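Rurkik Residents' Newsletter
Building notes: damp behind fitted cupboards

Last winter's damp survey covered the 14 ground-floor flats on the north side of Rurkik. Mould was recorded behind or inside fitted cupboards in 9 of them. In most cases the rest of the room was sound, with ordinary readings on the plaster and no staining near the windows. Rūta Adomaitis, who carried out the survey, has asked that the findings be set out in full before the heating season, as several residents have been told different things by different contractors.

The mechanism is condensation. Air in an occupied flat carries water vapour from cooking, washing, drying clothes and breathing. When that air meets a surface below its dew point, the vapour is deposited as liquid. At 20 degrees and 60 per cent relative humidity the dew point is 12 degrees. A solid brick external wall on a cold night can fall below that on its inner face, particularly where warm room air does not reach it.

A cupboard fixed to such a wall makes matters worse in two ways. It insulates the wall from the room, so the masonry behind it runs colder than the masonry on either side. It also slows the movement of air, so that any moisture which gets in takes a long time to leave. Mould does not need standing water. A surface held above 80 per cent relative humidity for several days is enough for the common species.

Paint colour has no effect on any of this, although it does affect how soon the trouble is noticed. White mould bloom shows up early on a dark finish and black spotting shows up early on a pale one. Residents should check by touch and smell as well as by eye.

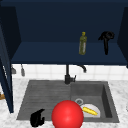
Upper shelf in a dark navy cupboard, with a green bottle standing to the right.

The survey used a pin-type moisture meter on timber and plaster, and small humidity loggers left in place for 5 days. The loggers took 3,327 readings between them. Cupboards on internal walls tracked the room closely, with a short lag. Cupboards on the north wall did not. Their humidity rose in the evening with cooking and bathing, and was still high the following morning after the room itself had recovered. The worst results came from corner units, where two cold walls meet.

Pin meters are calibrated for wood. A figure taken from plaster or brick is only useful for comparison with another figure from the same material, and salts left by an old leak will push it upwards. Two residents had been quoted for a chemical damp-proof course on the strength of such readings. Neither wall showed the pattern expected of rising damp – a fairly level tide mark with the highest readings near the floor – and Rūta's advice in both cases was to hold off.

What to do depends on the construction of the cupboard. The older units at Rurkik were fitted hard against the plaster. The replacements installed by Cernton stand on battens and have a cavity of 25 mm behind the back panel. A cavity helps only if it is open at the top and bottom. In four flats the gap had been sealed with decorator's caulk, presumably for the sake of appearance, and the cavity was then no better than having none. The caulk can be cut out with a sharp knife.

Where there is no cavity, the usual remedy is to drill ventilation holes in the plinth and in the top panel, and to fit plain grilles over them. Low and high openings should be of similar area. Holes at one level only will do very little, as there is nothing to drive the flow.
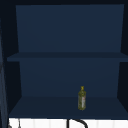

Plain back panel and an empty middle shelf.

Existing mould should be treated before any of this is done. Wear gloves and a mask, open the window and keep the door to the rest of the flat shut. Wipe the surface with a fungicidal wash, following the times on the label, and throw the cloths away afterwards. Do not dry-brush, which spreads the spores. Chipboard that has swollen will not go back to its original thickness and should be replaced.

Steady background heat is better than short bursts. A cold wall takes many hours to warm through, while the air in a room can be heated in minutes, so an hour of heating in the evening adds little to the surface temperature. Extractor fans should be left to run on after cooking or bathing. Shalini Kaushik has a list of the flats whose fan timers were found to be set to zero and will arrange for them to be adjusted on request.

Kimutai Nyamweya is keeping the loggers over the winter and can lend one to any household for a week. Readings are downloaded on return and a printed copy is supplied. Anyone who had cupboards altered in August should ask for a second reading, so that the two sets can be compared.

Requests for grilles should be left at the Rurkik office, marked with the flat number and the width of the plinth in millimetres.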